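**Vetstead** is an electronic music project founded in Grallodbridge by the producer and DJ Theresia Marti. It is known for slow-building progressive house and for long live sets played without a fixed track list. Recordings are released through Gimevham, a small label that also handles the project's bookings.

## Background

Marti trained as a pianist before turning to club music. Her first shows under the Vetstead name were held at Brito, a basement venue with a capacity of 300. A monthly residency followed, and early versions of several later singles were first played there.

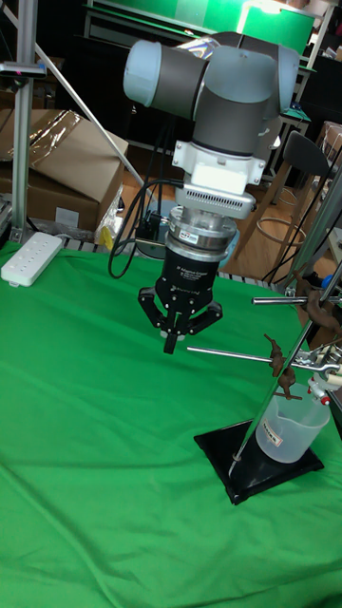 ## Recordings

The debut EP, *Low Transit*, was issued in February on vinyl, in a pressing of 485 copies, and was later made available for download. It contains 3 tracks:

- "Harbor Line" – the opening piece, built on a single repeated piano chord. A shorter edit was prepared for radio.
- "Second Platform" – an instrumental at a slower tempo, often used to close live sets.

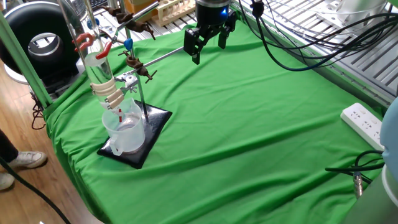 - "Nightfold" – the only track with vocals, sung by Marti herself.

A remix of "Harbor Line" was released separately on October 3, 2022.

## Live performances

After the EP appeared, Vetstead moved to larger rooms, including a sold-out show for an audience of 700 at the Grallodbridge Corn Hall. Sets usually combine unreleased material with reworked versions of older tracks. No official live album has been issued, although a recording of the Corn Hall show was broadcast on local radio.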